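Bujar Dumitrescu
thread on packing pastry into paper bags bc I keep typing the same answer in DMs. typing fast, on a break

1/
Background. I pack pastry orders for Preltwood pickups. Sunday was 89 bags before lunch, my worst one yet. Hands still smell like butter. So I have opinions now

2/
Most squashed pastry got squashed in the bag. Oven was fine, tray was fine, then somebody drops a ring in from the top and a loaf on it. Was me. I was somebody for a whole winter

3/
Start with the tray. Spread things out before you pick up anything. If two pieces are touching you will drag one with the other and there goes your crust. Ring shapes want to hang off the rim, nudge them back on when you get a sec

4/
Tongs. Silicone tips, not bare metal. Bare metal leaves two little dents in anything soft and people DO notice, I got a mesage about it once with arrows drawn on. Mine are red so I can see the tips against the crust. Ridges on the inside edge help with grip so you squeeze less

5/
Picking up a ring: one tip in the hole, one on the outside. Light squeeze. Lift straight up. Don't pinch across the whole thing, it folds like a taco

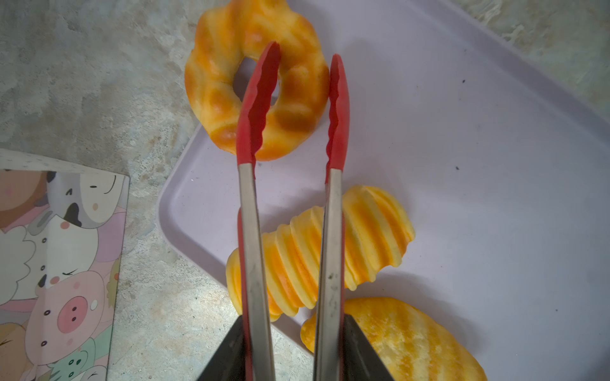 6/
Ridged ones. Grab ACROSS the grooves, from the sides, at the middle. Near the end it swings and you catch it on your sleeve. If it's sitting diagonal turn your wrist, don't turn the pastry. Every time you spin it on the tray you lose crumbs

7/
Bags. Open it all the way BEFORE the tongs touch food. Hand in, push out the bottom corners, then stand it up. Bag should stay up by itself. If it leans, the bottom isn't flat yet, do it again

8/
Handles out of the way!! Rope handles flop inward and you snag one on the way down and the whole bag comes up with you. I flip mine outside first. Takes no time. Skipped it Sunday, lost a very nice ring to the floor

9/
Somebody asked do I fold the top edge down while loading. Sometimes yeah, a bit on the front. Wider mouth, less scraping. Fold it back up before you hand it over or it looks used

10/
Order in the bag:
heavy + flat on the bottom
ridged stuff next, lying down
rings last, on top
Anything with a glaze gets a sheet of paper over it. Anything with cream gets a box and a different thread

11/
Put the bag right by the tray. Like right by it. I used to have mine at the far end of the counter and was walking pastry across open air 30 times an hour. Moved the bags over and the drops pretty much stopped. Feel dumb it took me til February

12/
What my bag side looks like: white paper bag standing up left of center, rope handles up, little dots and triangles on the print, brown bit on the right side of it. Plain gray marbly top under everything
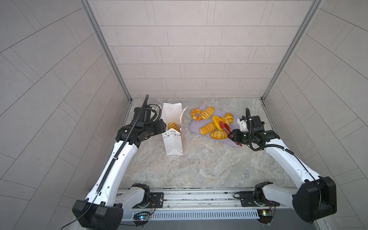 and I like that top a lot more than the butcher block I had before, crumbs wipe off in one go and flour doesn't get into it. Only thing is a veined surface hides crumbs so wipe it even when it looks clean. I do it every 13 bags, no reason, that's just how many fit on my shelf

13/
Bags themselves, since ppl ask. I've been through Fesora and Farah. Fesora ones stand up better, Farah ones had nicer handles. Neither likes grease. If a bag is gonna sit more than half an hour line the bottom with a square of parchment. You can cut a whole stack of squares the night before while watching something

14/
Labels. Stick it on while the bag is FLAT. Sticking a label on a full bag means pushing on the side of a full bag. I have crushed more croissants with a sticker than with anything else

15/
Orders come in on Cludum for me and I print the slips and lay them out in a row before I open one bag. Name on the slip, name on the bag, read both out loud. Yes out loud. Yes you sound weird. I stopped mixing up the two Annas

16/
Warm stuff. Don't close the bag. Steam goes up, hits the paper, comes back down on your crust. Leave the top open until it's cool enough to hold, roughly 20 min for rings, longer for loaves

17/
Closing: I don't staple. Fold once, loose, handles together. If they're driving home with it tell them floor of the car, not the seat. Seat = one hard brake and it's all over the dash

18/
Oh and wash the tongs between trays. sugar builds up in the ridges on the tips and then things stick and you shake them to let go and THATS how you tear one. Warm water, old toothbrush, dry them properly

19/
Q from replies, gloves or tongs. For loaves gloves. For small pastry tongs every time, my fingers are warm and glaze is not forgiving. Also I can get tongs down to the bottom of a tall bag and I can't get my whole hand in there with a ring in it lol

20/
Another q, can you lay the bag on its side and slide stuff in. For baguettes sure. For rings no, they roll up against the wall and when you stand it up they all land in one corner

21/
ok tray timer's going. will do boxes + cream stuff later this week if I get a minute. somebody remind me about the parchment sizes, I have them written on the back of a slip somehwere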